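Venataraman Building, second floor – March walk-through
Checked by: Dineo Ngcobo
Copy to: Brijesh Sandhu, Madhu Rana

1. Fire exits clear
Pass. Both doors open fully. I was told the stairwell is "always kept clear." The scuff marks suggest otherwise, so I will come by again without calling first.

2. Extinguishers
Pass with comment. Tags are in date. The one by the copy room, no. 36, hangs behind a coat rack. Move the rack.

3. Emergency lighting
Fail. Two units went dark within a minute of the test. The Valtus log says they passed last month. I would like to know who held the button down, and for how long.

4. Electrical cords and power strips
Fail. A heater is plugged into a strip under desk 453. Same finding as last time, same answer from Vivek – "it's only for cold mornings."

5. Floors and walkways
Pass. The loose tile outside the restroom has been glued. We'll see how long that lasts.

6. First aid kit
Fail. Sealed, tidy, and the burn gel is expired. A neat box is not a checked box.

7. Storage heights
Pass. Nothing heavy above shoulder level on the day.

8. Work tables
Pass. No wobble. Tops that meet side by side should be level at the join, so run a hand along it.

9. Evacuation drill
Not accepted. The sheet claims everyone was out in under two minutes. It has no start time on it and one signature for the whole floor. Please repeat it with Beca Beddoe timing from the parking lot.

Items 3, 4 and 6 to be closed before I sign.
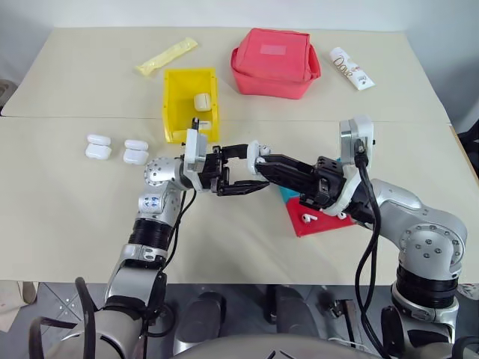

Item 9 stays open until I have the new sheet, with a start time and a signature from each room.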